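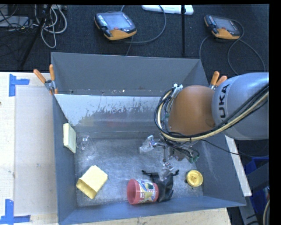
Budgeting for a bin-picking cell

Last updated 3rd January
16 shares · 3 comments

A bin-picking cell is a workstation in which a robot arm takes loose objects out of an open container. Budgeting for such a cell covers the purchase of the arm, the gripper, the sensing and the computer, as well as the fixtures, spare parts and labor needed to bring the cell into use and keep it there. The arm is the most visible item on the quotation and is often taken as a guide to the full cost. In small cells used for testing and development, it may account for less than half of it.

Scope of the budget

A working budget separates capital items, consumables and time. Capital items are bought once and written off over several years. Consumables include fingertips, cable ties, tape, test objects and replacement bins. Time includes installation, programming, safety review and the hours spent resetting the work area between runs. Time is the entry most often left out of a first draft, in part because it is paid from a different account at many sites.

The planning method described by Shufen Cao in her notes for the Clotham pilot line places every item in a fourth group as well, called "dependent." A dependent item is one whose price cannot be fixed until another item has been chosen. Mounting plates, cable sets and power supplies are dependent on the arm. Fingertips are dependent on the gripper and on the objects to be handled. Cao's notes recommend that no dependent item be ordered until its parent item has a confirmed part number.

Robot arm

Arms are compared by payload, reach and repeatability. Payload figures in a data sheet refer to the total load at the flange, so the weight of the gripper, the adapter and any cables carried by the wrist must be taken off before the weight of the object is considered. Reach should be measured to the far lower corner of the bin with the gripper pointing at the angle needed for the pick. An arm that reaches the center of the bin with ease may be unable to bring a finger down beside the opposite wall.

The position of the base also affects cost. An arm that enters the bin from one side leaves the other sides free for a fixed camera and for staff who load and clear the bin, but it needs more reach than one hung overhead. Overhead mounting calls for a frame, and the frame must be stiff enough that the arm does not shake the sensors attached to it.

Each arm is normally supplied with a controller and a handheld pendant. Where two arms are bought for one station, the plan should allow for two of each, with storage for the pendants and a clear route for their cables. Pendant holders are cheap and are commonly missing from the order.

Gripper and fingertips

Two-finger grippers are the usual choice for mixed household or packaged goods. Suction is faster on flat, sealed surfaces but performs poorly on fabric and open shapes. A budget for mixed goods should assume fingers first, with suction as a later option.

Fingertips wear out. Soft tips improve the hold on smooth plastic and soft pouches but tear on sharp edges and lose grip as dust builds up. At the Stendau site, tips were bought in packs of 50 after single orders were found to delay testing. The unit price fell, and the larger saving was in idle time.

Exposed linkages and small connectors on the gripper are points of failure. A spare connector set and one spare finger assembly should be carried for each gripper in service.

Cable management

Cables that run along the outside of an arm need slack at every joint. Too little slack strains the connectors, and too much allows a loop to catch on the rim of the bin. The line item should include sleeves, ties, brackets and at least one complete replacement harness. Harnesses made to order had a delivery time of around 30 working days in the Akpan tender, longer than that of the arm itself.

Bin, table and fixtures

The bin is often treated as free, taken from existing stock. A bin chosen without care can add cost elsewhere. Steep walls limit the angle of approach, while sloping walls cause objects to slide toward the middle. Shiny inner surfaces produce reflections that disturb depth sensing, and may require either a matte lining or a more expensive sensor. Scratches and scuffs change the look of the surface over time, so a spare bin of the same type should be bought at the start and kept unused for comparison.

The bin must stay in a known place. Low-cost methods include spring clamps on the rim and tape on the table to mark the corners of a work area. These are adequate for development. For production use, the budget should provide a machined locator or a bolted frame, along with the labor to measure its position again after any change.

Test objects

A set of test objects should cover rigid, soft, thin and transparent items. Cups, cartons, lids and cloth pouches are common choices, as each presents a different fault. Cups roll. Thin boxes lean against the walls where fingers cannot reach around them. Clear plastic returns weak or false depth readings. Objects are damaged in use and packaging designs change, so duplicates should be bought in the same order and from the same batch where possible.

Sensing and computing

At least one fixed camera with a view into the bin is required. The arm itself blocks part of this view whenever it is inside the bin, and a second camera on another side is usually cheaper than the programming needed to work around the gap. Mounting poles, stands, lamps and network cables should be listed as separate entries, each with a spare.

Staging of purchases

The Cerkard purchasing model divides the order into 3 stages. The first covers the arm, controller, table and one gripper. The second, placed after the reach and payload have been checked on site, covers sensing, computing and permanent fixtures. The last covers spares, in amounts set by the wear recorded up to that point. The model delays full operation but reduces the amount spent on parts that do not fit.

Buyers with a fixed budget year may not be able to use staging. Where funds expire in September, for instance, spares are generally ordered together with the main equipment, and the quantities are taken from the supplier's maintenance schedule.

See also

End-of-arm tooling
Payload
Acceptance testing
Spare parts planning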